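Assunto: Re: [patins-e-rodas] Encontro de novembro e a pista coberta

Oi, gente!

Desculpem a demora, li tudo ontem à noite e fui dormir sem responder (o joelho não me deixou sentar no computador, mas já está melhor). Vou colar o que o Hakim escreveu, para quem entrou na lista agora:

> Hakim Chong escreveu:
> Pessoal, a pista da Wistimer confirmou o horário das 8 da
> manhã, mas só se levarmos o nosso próprio seguro. Dá para
> até 9 patinadores por bateria. Eu acho cedo demais para as
> crianças. Alguém topa ligar lá e tentar trocar?

Eu topo! Já falei com a moça da recepção uma vez e ela foi um amor. O que eu queria propor é dividir em duas turmas: os iniciantes primeiro, enquanto o piso está livre, e depois o pessoal do slalom, que de qualquer jeito nunca chega na hora (Erdal, estou olhando para você).
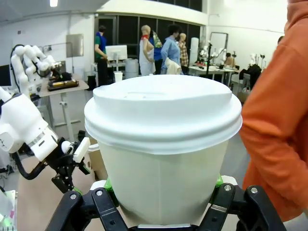
A Huguette Delaunay me escreveu por fora dizendo que prefere uma turma só, porque os filhos dela estão um em cada nível e ela não quer passar a manhã inteira na arquibancada. Pediu também que a gente não mexa na aula de freada, que foi o que mais ajudou o menor.

Tá certo, Huguette, e eu não tinha pensado nisso. Então talvez uma turma só, com a freada no começo para todo mundo e os cones montados no fundo, do lado da porta. Quem já sabe frear ajuda quem não sabe, e pronto.

Sobre o dinheiro: o seguro do grupo saiu por 2,000 no ano passado (o boleto veio escrito assim mesmo, com vírgula, e deu aquela confusão no banco, lembram?). Vou pedir outra cotação e mando para a lista assim que chegar. Se alguém conhece corretor que entenda de patins, por favor, fale, que o último queria nos enquadrar como hóquei!
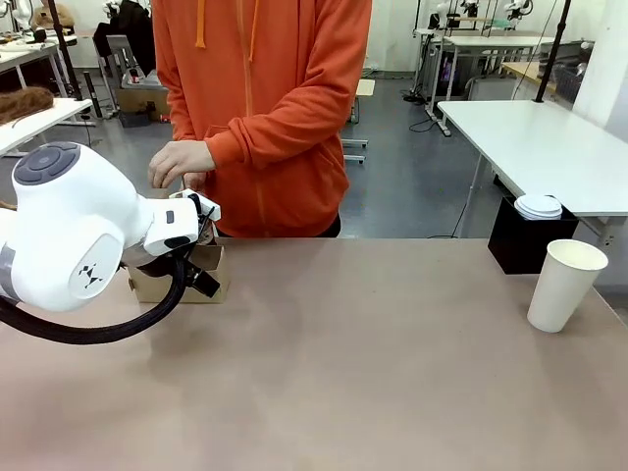

E tem as rodinhas. Quem pediu as Remum mais macias, as minhas duraram pouquíssimo no asfalto, mas no piso coberto são uma delícia, dá até vontade de rir sozinha na curva. Para a rua continuo com as duras. Tenho 2 jogos sobrando, quase novos, vendo baratinho ou troco por rolamento bom.

Falta decidir quem leva a caixa de som. A minha chia.

Beijos e capacete na cabeça,
Shu-fen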